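Darkroom notebook, Wednesday, late afternoon

Picked up where Marta left off with the Salminen negatives. Three strips sleeved, three still to go, and I'm already behind because I spent the whole morning fighting the enlarger. The head has been drifting again! I'd focus a frame, turn around for the paper, and by the time I had the easel shut the grain had gone soft. Tightened the friction knob until my thumb hurt and it finally stayed put.

Test strip for neg 313 (the harbor one, men on the quay at Holtdale, the light coming in sideways) looked fine at grade 3, but the coats blocked up into one big black lump. Dropped to 2 and got the coats back and lost the sky. So it'll have to be 2 with the sky burned in, which I'm terrible at, and Lesia is wonderful at, so guess who's printing that one.

Fedir wants everything cropped tight for the Pullano show. I don't! The photographer left all that empty water on the left and I'm pretty sure he meant it. Printed it full with the rebate showing and pinned it by the door, so Fedir has to walk past it every time he wants coffee.

Fixer is tired, residual silver test came up browner than I like. Mixed fresh, wrote it on the jug. Please everybody write it on the jug.

Yevdokiia called about the captions. Her list has the funeral pictures as Skallstead and the back of the contact sheet says Holtdale, in pencil, in two different hands (one of them looks like the photographer's own, those long crossed t's). I told her to leave the place off until Nadiia has gone through the letters.

Wash water was cold so I gave the fiber prints a good long extra soak. They're on the screens now, face down, don't flip them before tomorrow please. 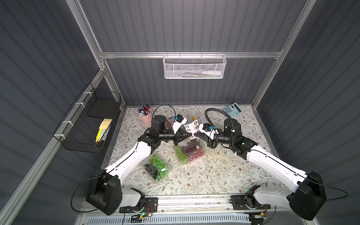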